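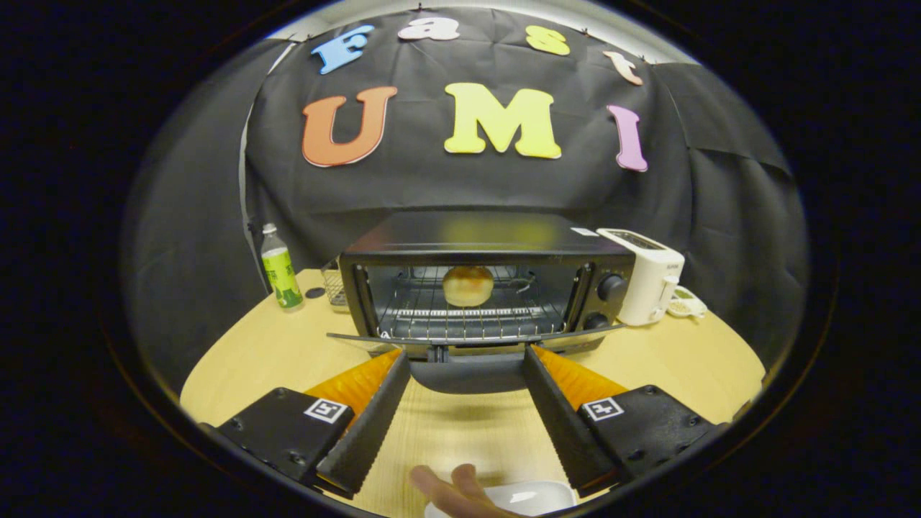

Home | Music | Television | Features | Archive

Counting the Sunday vote

Print this page | E-mail this article

The Sunday chart show produced by Plondell has changed the way it ranks songs. The old system gave most of the weight to physical sales. The new one combines 3 scores: digital sales, broadcast plays and live votes sent in by viewers during the programme.

The effect was clear in the first week. Umby, a four-member vocal group signed to the Hulme label, took the top place with a ballad that had sold fewer discs than the song in second. It scored well on radio and led the live vote by 71 points. Under the former rules it would have finished second.

Voting opens when the first act goes on stage and closes 10 minutes before the result is read out. Each telephone number may vote once. Votes sent after the close are charged at the normal message rate but are not counted, a point that has drawn complaints on fan boards. Plondell says a notice now runs along the bottom of the screen when the lines shut.

Broadcast plays are supplied by Jeter, a monitoring firm that logs radio and television use of each song. A full performance counts as one play. Background use in a drama or a quiz show does not count, even where the chorus is heard in full. Labels may query a total until noon on the day before transmission.

Songs remain eligible for ten weeks from release. A song that wins three times is withdrawn from the contest, though the act may still appear and perform it.

Fan clubs have adjusted quickly. Umby's official club, which has 2000 paid members, now posts the voting number an hour before the show and asks members abroad to concentrate on downloads.

The group returns to the programme in September with a second single.

Contact the features desk | Copyright, all rights reserved | Back to top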